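March 17, 2025
Neston workshop, fruit sorting bench, sheet 12

Repeated the box layout on the pink daisy cloth. The orange box with the white interior stays as the container; the orange cylinder stays to the left of it. Too much orange for the Himell colour chart, but changing the box now would spoil comparison with the earlier sheets. Lamp height 122 cm, unchanged.

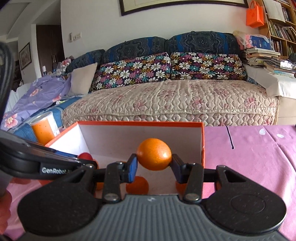
Orange above the open box, three more inside.

Highlight on the peel is stronger on the right side. Lamp still needs a diffuser. White interior gives a good edge against the fruit, so the inside of the box can be left unlined. Cloth measured again after washing: 219 cm on the long side, no shrinkage to speak of.

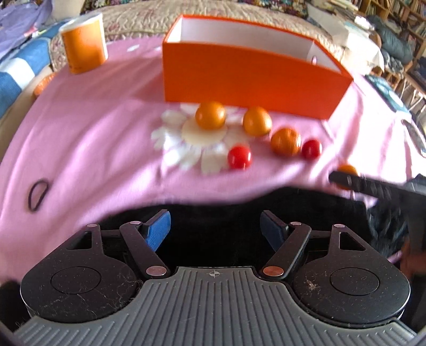
With fruit out on the cloth, the large daisy is a nuisance. Its cream-yellow centre sits close to the paler peel on the chart. Cherry tomatoes separate well from everything, petals included. Hair tie on the left of the cloth to be cleared before the next layout.

To do: ask Sivville for a plain cloth in the same pink. Return the spare tray to Rampersad. Mark the box corners with tape.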